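[처리 완료] 상품 상세 페이지 대표 사진이 이전 사진으로 표시되는 문제

분류: 쇼핑몰 관리 / 이미지 캐시
접수: 2월, 오전
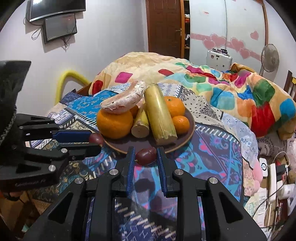
첨부 1. 접시에 담은 감귤류와 사탕수수

증상
과일 모둠 상품의 대표 사진을 교체했는데 상세 페이지에는 예전 사진이 계속 나옵니다. 관리자 화면의 미리보기는 정상입니다. 목록 페이지는 새로고침하면 바뀌지만 상세 페이지는 그대로입니다. PC와 휴대폰 모두 같습니다.

환경
상점 관리 도구 Handeck, 이미지 서버 Taltidbridge. 등록 상품 약 1,000개. 이번에 사진을 바꾼 상품은 34개이고 그중 6개에서 증상이 확인됨.

조치 내역
1) 브라우저 캐시 삭제 후 재접속. 변화 없음.
2) 사진을 지우고 다시 등록. 변화 없음.
3) 파일 이름을 바꿔서 등록. 정상 표시됨.
4) 이름을 원래대로 되돌리자 예전 사진이 다시 나옴.

확인 결과
파일 이름이 같으면 Taltidbridge가 새 파일을 받아 오지 않고 저장해 둔 사본을 내보내고 있었습니다. 증상이 없던 상품은 모두 파일 이름이 달라진 경우였습니다. 지난달 설정을 옮기면서 상세 페이지 경로가 자동 갱신 대상에서 빠진 것으로 보입니다.

처리
상세 페이지 경로를 갱신 대상에 다시 넣고 해당 상품의 사본을 수동으로 비웠습니다. 원래 파일 이름으로 새 사진이 나오는 것을 PC와 휴대폰에서 확인했습니다.

남은 일
한 번에 100개 넘게 교체할 때 갱신이 밀리는지는 아직 시험하지 못했습니다. 별도 티켓으로 진행합니다.

Drakov 고객지원 | 문의하기 | 이용약관 | © Drakov | 맨 위로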